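画像共有サービス論 第4回 配布資料
投稿画像の再掲、複製の検出と出所の記録
2026年9月3日改訂

0. この回の範囲

前回までに、投稿フォームから保存領域までの流れと、サムネイル生成の処理を扱った。今回は、いったん公開された画像が利用者の手で別のページや別のサービスへ運ばれる場合に、受け入れ側のサービスが何を記録し、何を照合するかを扱う。著作権法の条文解釈は後半の回に回す。この資料では、権利の有無の判断そのものと、判断の材料を残す仕組みとを分けて考える。

例として使う名称は次のとおり。Brindness は一般の投稿型画像サイト、Pultent は画像を横断して集めるまとめサイト、Rennie はタグ付けと検索の層、Skulus は照合用の索引である。いずれも演習環境に入っており、学内の端末から接続できる。

1. 用語

再掲とは、すでに公開されている画像を、投稿者本人または第三者が別の場所に置くことをいう。同一サービス内の再掲と、サービスをまたぐ再掲とでは、使える情報が異なる。前者では内部の識別子が引き継げる。後者では、ファイルの中身と、添えられた文字列しか手がかりがない。

複製とは、ファイルとしてビット単位で一致するものをいう。派生とは、縮小、切り抜き、再圧縮、文字の書き込み、色の変更などを経たものをいう。いわゆるミーム画像は大半が派生にあたり、元の画像一枚に対して多数の派生がぶら下がる木の形になる。ただし実際には複数の元画像を組み合わせたものがあるため、データ構造としては木でなく有向グラフを用意しておく必要がある。

出所とは、その画像を最初に公開した場所と投稿者の組をいう。初出とは、当該サービスの観測範囲で最も早い公開をいう。両者は一致しないことが多い。初出の記録を出所と表示しているサイトがあるが、用語としては誤りであり、この授業では区別する。

2. 投稿時に失われる情報

Brindness では、投稿された画像は受付時に再圧縮される。この段階で撮影情報の大部分が落ちる。位置情報を除去することは利用者保護の観点から妥当だが、同じ処理で作成者欄と権利表示欄まで消える実装が多い。除去の対象を項目単位で指定できるライブラリを使い、残す項目を明示的に列挙する方式をとるのがよい。消す項目を列挙する方式では、規格に新しい項目が加わったときに漏れが出る。

ファイル名も受付時に置き換えられる。元のファイル名は検索の手がかりとしては弱いが、再掲の経路を推定するときには役に立つ。他のサービスが付けた規則的な文字列が残っている場合、どこから保存されたかがほぼ定まるからである。ただし元のファイル名には個人名や所属が含まれることがある。公開側には出さず、内部の記録にのみ保持し、保持期間を定める。

説明文は利用者が書く自由記述である。説明文のうち、サービス側が自動で補う定型文の扱いには注意が要る。題名を差し込んだだけの定型文が全ページに並ぶと、検索の索引では互いによく似た文書が大量に生じ、本文としての情報量はほとんどない。Rennie では定型部分を索引から外し、利用者が書いた部分だけを重み付けの対象にしている。

3. 照合の方法

照合は2段階で行う。第1段階は暗号学的ハッシュによる完全一致の照合で、複製だけを拾う。計算は軽く、誤検出は事実上起こらない。第2段階は知覚ハッシュによる近似の照合で、縮小や再圧縮を経た派生を拾う。こちらは距離のしきい値を決める必要があり、しきい値を緩めれば誤検出が増え、厳しくすれば見逃しが増える。

知覚ハッシュの基本的な手順を示す。画像を小さな正方形に縮小し、輝度だけを残す。次に周波数成分に変換し、低い周波数の係数だけを取り出す。各係数を中央値と比較して大小をビットに置き換え、並べたものをハッシュ値とする。二つの画像の距離は、対応するビットのうち異なるものの個数で表す。

この手順は、全体の明るさの変化や軽い圧縮には強い。一方、左右反転、大きな切り抜き、余白の追加には弱い。反転については、受付時に反転した版のハッシュも計算して両方を登録しておけばよい。余白については、単色の縁を取り除く前処理を置く。切り抜きは全体のハッシュでは対応できず、局所特徴を使う別の照合が必要になる。
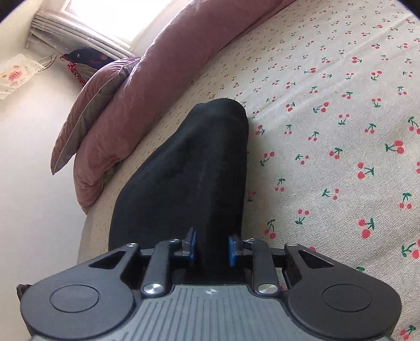 第2段階だけを走らせれば第1段階は要らないのではないか、近似の照合は完全一致も含むはずだ、という意見があった。距離が零になるものを複製とみなせば処理が一本になり、索引も一つで済む、とのことである。

意見の前半は正しい。完全に一致するファイルの知覚ハッシュは必ず一致する。しかし逆は成り立たない。知覚ハッシュが一致しても、ファイルが一致するとは限らない。無地に近い画像、文字だけの画像、同じひな形に短い文言を載せた画像では、別物どうしの距離が零になる例が頻繁に見つかる。削除の申し立てのように結果が利用者に及ぶ処理では、完全一致と近似一致を区別して記録しておかなければ、後から判断の根拠を示せない。索引を一つにまとめる案は保存容量の面では有利だが、完全一致の索引はもともと小さく、節約できる量はわずかである。

4. しきい値の決め方

しきい値は経験的に決める。演習では Skulus に用意した画像の組を使う。組にはあらかじめ「同一の元画像に由来する」「由来しない」の印が付いている。距離ごとに両者の度数を数え、二つの分布が重なる範囲を確認する。

重なりの範囲に入った組については、自動で決めずに保留とする。保留の件数が人手で処理できる量に収まるように、上側と下側の二つのしきい値を置く。下側より近ければ派生として関連付け、上側より遠ければ無関係とし、間にあるものを目視に回す。単一のしきい値で済ませる設計は実装が簡単だが、運用開始後に調整の余地がなくなる。

分布は画像の種類によって変わる。写真と、線画と、文字入り画像とでは別々に測ること。種類を混ぜて測った分布からは、どの種類にも合わないしきい値が得られる。特にミーム画像では、元画像が同じで文言だけが異なるものを同一とみなすか別とみなすかを、測る前に決めておく必要がある。投稿者の意図からすれば別の作品であり、元画像の権利者からすれば同じ素材の利用である。どちらの見方をとるかは照合の目的による。

5. 関連付けの記録

照合の結果は、画像そのものの属性として上書きせず、独立した関係の表に追記する。最低限、次の項目を持たせる。

関係元の画像識別子
関係先の画像識別子
関係の種類(複製、派生、保留)
判定の手段(完全一致、近似一致、目視、利用者の申告)
近似一致の場合の距離と、用いたハッシュの版
判定の日時
取り消しの有無と取り消しの理由

ハッシュの版を残すのは、算出方法を変更したときに過去の距離と比較できなくなるためである。版が異なる値どうしの距離を計算する誤りは、形式上は正常に値が出るので発見が遅れる。型を分けるか、比較の関数の側で版の一致を検査する。

取り消しは行の削除によって行わない。誤って関連付けた事実と、それを取り消した事実の両方を残す。利用者からの問い合わせは取り消しの後に届くことがあり、行が消えていると経緯を説明できない。

6. まとめサイトにおける問題

Pultent のような横断型のサイトでは、自らは画像を保存せず、元のサービスの配信先を直接参照する方式と、縮小版だけを保存する方式とがある。直接参照では、元の側で削除された画像は表示されなくなるため、削除の意思が反映される。反面、元の側の配信費用を無断で負担させることになり、参照元の検査によって遮断されることが多い。縮小版の保存では表示は安定するが、元の側の削除を知る手段を別に用意しなければならない。

削除の追跡には、定期的に元のページを確認する方法と、元のサービスから通知を受ける方法がある。定期確認の場合、応答が得られないことを直ちに削除とみなしてはならない。一時的な障害、接続元の制限、公開範囲の変更も同じ結果として現れる。間隔を空けて繰り返し確認し、続けて失敗したときに限り非表示とし、さらに期間を置いて縮小版を消す。非表示と消去を別の状態として持つことが要点である。

閲覧数の多い画像ほど再掲の数が多く、それぞれの再掲に別々の投稿者名が付く。Pultent の画面では、同じ画像に見える項目が並び、名義だけが異なるという状態が生じる。代表を一つ選んで残りを畳む場合、代表の選び方が事実上の出所表示になる。閲覧数の最大のものを代表にすると、初出の投稿者が畳まれた側に入りやすい。観測範囲での初出を代表とし、「このサイトで確認した最初の公開」と表示するのが、記録と表示の食い違いが最も小さい。

投稿者名が空欄の画像も一定数ある。退会によって名前が消えた場合、未登録のまま投稿された場合、移行時に欄の対応が失われた場合が混在する。画面上はいずれも同じ空欄になるが、内部では理由の符号を分けておく。空欄を差し込んだまま定型文を生成すると文として成り立たない表示になるので、差し込みの前に値の有無を検査し、空の場合は投稿者に触れない文型に切り替える。

7. 演習

Skulus の演習用領域に、各班最大2,000枚の画像を登録できる。以下の作業を行い、結果を報告書にまとめる。

(ア)登録した画像すべてについて暗号学的ハッシュと知覚ハッシュを計算し、それぞれ表に格納する。

(イ)第1段階の照合で得られた複製の組を列挙する。複製が別々の投稿者名を持つ場合は、公開日時の前後を併記する。

(ウ)残りの画像から無作為に20組を選び、目視で由来の異同を判定したうえで、知覚ハッシュの距離と突き合わせる。判定は班員が別々に行い、食い違った組は食い違ったまま報告する。

(エ)(ウ)の結果から上側と下側のしきい値を仮に定め、その値を選んだ根拠を書く。組の数が少ないため、得られた値は目安にとどまる。信頼区間の計算は求めない。

(オ)Rennie の検索画面で同じ題名を持つ画像を調べ、題名の一致と画像の一致がどの程度ずれるかを記述する。

報告書には計算に使ったプログラムを添付する。外部のライブラリを使った場合は名称と版を書くこと。Brindness の公開ページから自動で画像を取得することは、演習の範囲では認めない。必要な画像は演習用領域にすべて置いてある。

8. 補足

5月の版では、関係の表に「出所」という種類を設けていたが、1節の用語の区別と矛盾するため今回の版で削除した。古い版の表定義で作業を始めた班は、該当する行を「保留」に移し、判定の手段を「利用者の申告」とすること。

利用者の申告による出所の情報は、照合の結果と同じ欄に置かない。申告は誤っていることもあり、同じ画像に複数の申告が競合することもある。画面に出すときは申告であることを示し、競合がある場合はすべて並べるか、すべて出さないかのいずれかに統一する。

次回は切り抜きに対応するための局所特徴の抽出と、文字領域の除去を扱う。事前に線形代数の固有値の項を復習しておくこと。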